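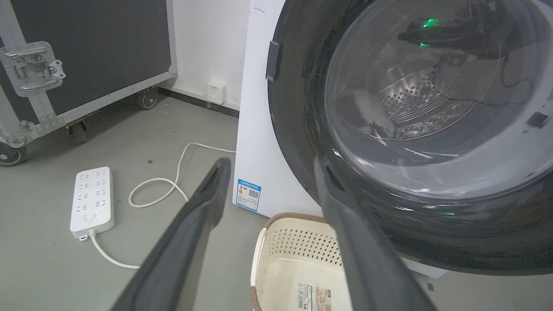
Gikora Building Services, Laundry & Linen

Thread on the front-loader in the ground floor laundry room, for those who asked why the cycle sheet changed. Mostly notes to myself.

1/ The machine came in from Wadora and sits with its left side exposed. The energy label is low on that side panel, near the floor. Please leave it on. The QR code is how Ebony Paewai pulls up the data sheet when she does the quarterly readings.

2/ Single items. One small gray cloth in the drum is a load as far as the controller is concerned. It will fill, tumble and go to spin. What it can't do is balance. A wet cloth sits at one point on the drum wall and there is nothing opposite it.

3/ The controller tries to redistribute 2 times, then drops the spin speed. Our log has small loads finishing at 480 rpm when 900 was selected. No fault code, because by its own rules nothing went wrong. The cloth comes out heavy and somebody reports a drain problem.

4/ Tipene Faulkner pulled the drain filter twice last month on the strength of those reports. Clean both times. The pump is fine.

5/ So the new line on the sheet reads: check the drum before closing the door, and again after unloading. Turn it by hand one full revolution. Small pieces settle in the curve at the bottom or sit against a lifter, and gray fabric on stainless steel is easy to miss if you only glance through the glass.

6/ Chathurika Pramanik asked whether a stray left over from the last load matters if the next one is full. For balance, no. For color, yes. Also for the count, when linen goes back to the second floor one piece short.

7/ Door. Use the handle on the left of the ring. Pushing on the glass to shut it does work, but the hinge side takes the force and we have already replaced one hinge on the old Kolev unit.

8/ Wipe the lower inside lip of the porthole when you finish. Water collects there, then lint, then detergent residue on top. A dry cloth is enough. Leave the door ajar overnight.

9/ Baskets go on the floor clear of the door swing. I measured the swing on Sunday and put tape down. Ardalan Ansari has since moved the tape, so I will measure it again.

10/ Replies to the questions so far. Yes, you can run a rinse only for a few cloths; pick the low spin yourself and the controller skips the balancing attempts. No, adding a bath towel as ballast does not help much. It ends up on the same side as the cloth more often than you would think. Four or five similar pieces work better than one big one.

11/ Dosing for small loads is on the back of the sheet. Ashton Doolan has the laminated copy and will hang it by the sink once the hook is up. The Ginotik detergent chart is out of date, please stop using it.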